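Ticket 285: Card index, stalled rising card
Category: Stage apparatus / mechanical
Status: Closed
Opened by: Suleiman Osagie
Handled by: Tultholm workshop desk

First message

I bought the Tultholm rising card houlette from you in the spring, the clear one with the motor in the stand. It has worked well at close range but I am having trouble with it on stage. The first chosen card rises as it should. The second starts to rise, gets about a third of the way up and stops. If I tap the side of the houlette it carries on, but I can't do that in the act because I am supposed to be standing on the other side of the stage.

The third card either rises properly or doesn't move at all. I haven't found a pattern.

I am using the pack that came with it, and fresh batteries. My next booking is at the Balogun Theatre on Wednesday and the rising cards close the first half, so I would like to get this sorted out before then if possible. If not I will put the linking rings back in.

Suleiman Osagie

Reply from the workshop

Thank you for the details. Please answer the following so we can narrow it down.

Which thread spool is fitted? It is printed on the underside of the spool and will be either 12 or 50.
Have you used any other pack in the houlette at any time?
Is the stand on a bare surface or on a cloth?
Does the fault happen with the remote in your hand, in your pocket, or both?

Please don't open the motor housing yet. If you take the four screws out the belt comes off its wheel and it is awkward to get back on without the jig.

Reply from customer

The spool says 50. I have used one other pack, a Grornari, for two shows in August when I left the proper one at home. The stand is on a side table with a velvet cloth. The remote is in my left trouser pocket during the act. I have tried it in my hand at home and it made no difference.

I should say that at home the fault is not as bad. Out of ten tries at the kitchen table the second card stuck twice. On stage it has stuck at every one of the last four shows.

Reply from the workshop

The 50 spool is the correct one for your model, so leave that alone. The remote sounds fine as well. If the signal were dropping out, the motor would stop, and you would see all three cards affected in much the same way.

The two things we would look at are the Grornari pack and the cloth.

Grornari cards are slightly wider than the ones we supply. The difference is very small, but the houlette is made to a close fit and a wider card will rub on the inside of both walls. If it has been forced at all, it can leave a line of scuffing near the top, and after that even the correct cards will catch at that point. Take the pack out, hold the houlette up to a window and look along the inside of each wall. Scuffing shows as a dull line.

The cloth is a separate matter. On velvet the stand can lean backwards very slightly, because the weight of the motor is at the rear. Once it leans, the cards press on the back wall. This would explain why it is worse on stage than at home.

Test 1: put the stand straight on a hard flat table, no cloth. Load the correct pack. Run the full routine ten times and write down where each card stops.
Test 2: same again with the velvet cloth.
Test 3: same again with the cloth on, but with a thin piece of card under the back edge of the stand.

Please do them in that order and send us the results. Don't clean anything between tests. 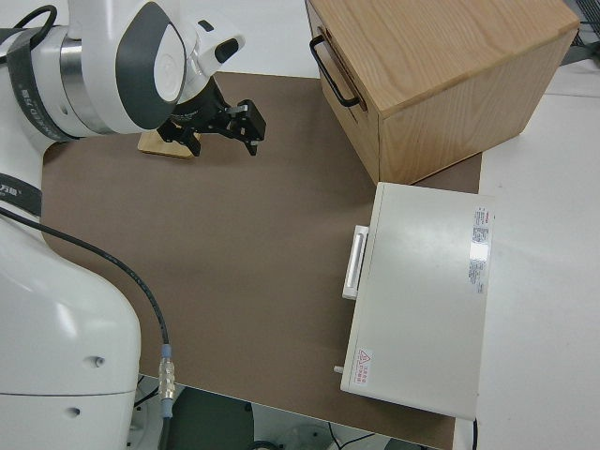 Reply from customer

I did the tests last night. Results are below.

Test 1, no cloth. First card rose every time. Second card stuck once, on the seventh run. Third card rose every time.

Test 2, with cloth. First card rose every time. Second card stuck six times, always in the same place, with the index just showing over the top. Third card failed to move on three runs.

Test 3, cloth and packing. First card rose every time. Second card stuck twice. Third card rose every time.

There is a dull line on the inside of the front wall, near the top on the right-hand side as the audience sees it. The back wall looks clear to me. I can feel the line with a fingernail but only just.

One other thing. The third card, when it fails, makes the motor run on for a second or so and then click. I hadn't noticed this before as there is music playing at that point in the act.

Reply from the workshop

That is very useful. You have two faults and they are making each other worse.

The second card is catching on the scuffed line. The lean is adding to it, which is why levelling the stand helped but did not cure it.

The third card is something different. The click is the clutch letting go. It is there to stop the thread from snapping when the load is too high, so it is doing its job, but it should not be needed on a normal rise. Usually it means the thread has gone slack after the second card and has dropped into the wrong gap between the duplicates. When the second card sticks and then frees itself, the thread jumps. If you cure the second card you will very probably cure the third.

To deal with the wall:

1. Take out all the cards and unhook the thread. Wind it back on to the spool by hand and put a bit of tape over it.
2. Lift the houlette off the stand. It pulls straight up. Don't twist it.
3. Wrap a scrap of soft cotton round an old playing card, so that it fits inside with a little pressure.
4. Put a small dab of plastic polish on the cotton. We use Clultberg but any fine polish for clear plastic will do. Do not use toothpaste or metal polish.
5. Rub up and down along the line, never across it. Two or three minutes is normally enough.
6. Wipe out with a clean dry cloth and leave it open for an hour.
7. Do the fingernail test again. If you can still feel the line, repeat from step 4.

Don't put powder in the houlette afterwards. Fanning powder works on the cards for a few shows and then it packs down in the bottom corners, and we get a lot of them sent back for that.

To deal with the lean, we can send a base plate. It is a flat steel plate, covered in black felt, that goes under the cloth. It weighs 207 grams and fits inside the case lid. There is no charge as you are still within the first year.

Reply from customer

Please send the plate. I have polished the wall twice and can't feel the line any more. I've run it on the bare table and had no sticking on the second card in 12 runs. I haven't tried it with the cloth yet.

When I put the thread back I wasn't sure whether it goes over or under the small brass pin at the back. I put it over. The instruction sheet shows it from the front so you can't tell.

Reply from the workshop

It should go under the pin. Over the pin it will work but the cards come up faster at the end and can jump out of the houlette on the last half inch. You will also wear the thread quicker. Please re-thread it before you run it again, and check the first few inches of thread for fraying while you are at it. If it looks furry, cut that part off and tie on again with the knot shown on the sheet.

You are right about the drawing. We have made a note to add a view from the back at the next printing.

The plate went out this morning by next-day post.

Reply from customer

Plate arrived. Re-threaded under the pin. There was some fraying so I cut off the end and tied it again.

With the plate under the cloth the stand sits level. I ran the whole routine with music, remote in pocket, walking to my usual mark. All three cards rose on every run and I didn't hear the click. The rise is slower than it was, which I prefer. I've had to move my line about the lost card to a bit later so that I am not talking over it.

Can I go back to using the Grornari pack in an emergency, or should I never do that?

Reply from the workshop

We would advise against it. If you are stuck without the proper pack, drop the effect for that night. A spare set of the supplied cards is listed on the site under refills, and it comes with the duplicates already in order. Most people keep one taped inside the case.

We will leave the ticket open until after your Balogun date.

Reply from customer

The show was fine. All three cards rose cleanly, and the last one got a good round of applause. The side table there has a slight slope towards the front, so I turned the plate round with the thicker felt to the audience and that was enough to level it.

I have ordered two refill packs. You can close this.

Workshop note

Closed at customer's request. Cause: scuffed front wall from oversize pack, with rear lean on soft cloth. Third card fault followed from the second. Fixed by polishing, re-threading and base plate. Instruction sheet to be amended: thread route at brass pin, rear view needed. Add a line on card width to the first page, as it is currently on the last.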